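3.2 Surface finish and reflected glare at standing workbenches

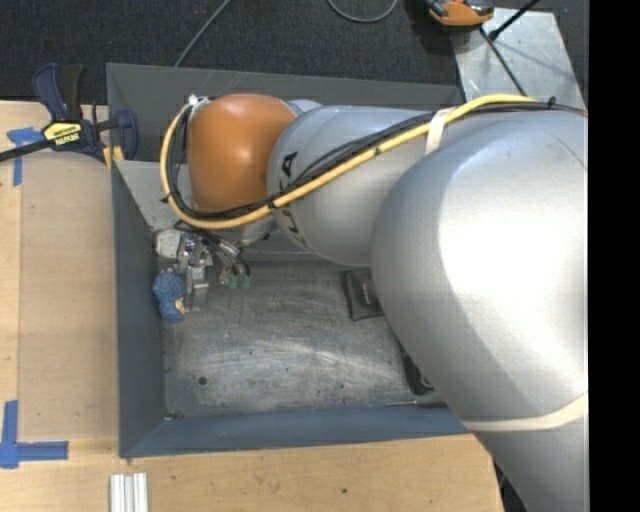
Figure 4. Light wooden work surfaces with an open grey metal bin.

Complaints about glare were the most common reason given by staff at Kondside for turning off the overhead lights and working by a desk lamp. The workshop had been relit in June, and the new fittings gave a higher and more even light level on the benches than the old ones. The amount of light was therefore not the problem. What staff objected to was the light coming back at them from the things they worked with. Pale wood spreads light over a wide angle and seldom produces a bright spot, while a rounded silver surface gathers the light into a broad highlight of the kind seen in Figure 4, and a glossy coloured cover gives a softer reflection. A person standing at the bench sees all of these at once, and the eye adapts to the brightest.

We compared three bench finishes: untreated light wood, the same wood with a satin varnish, and a white laminate supplied by Hastik. Each was tested under the same ceiling fittings with the blinds closed. The target light level on the bench was 1000 lux, measured at the centre of the work area with a hand-held meter. The meter was checked against a second instrument at the start and end of each day. For each finish we took 512 luminance readings on a regular grid from the eye position of a standing adult, and recorded the highest reading and the median.

The satin varnish was closer to the laminate than to the untreated wood. Both gave a clear bright patch near the front edge of the bench, and moving the lamp row back by 200 mm shifted the patch but did not remove it. Untreated wood gave no such patch in any lamp position. It was also the darkest of the three, and it marked easily. Staff at Stallby, where untreated benches have been in use for longer, told us that they sand the tops once a year and do not mind doing so.

Ratings of comfort followed the highest reading more closely than the median. This agrees with the results from the Toma site in Section 3.1, where the median hardly changed between rooms but the ratings did. We did not test coloured laminates, and we did not vary the colour of the lamps. Daylight was also left out, as the windows at Kondside face a car park and the reflections from parked cars could not be controlled. The effect of small shiny items left on the bench is treated separately in Section 3.3.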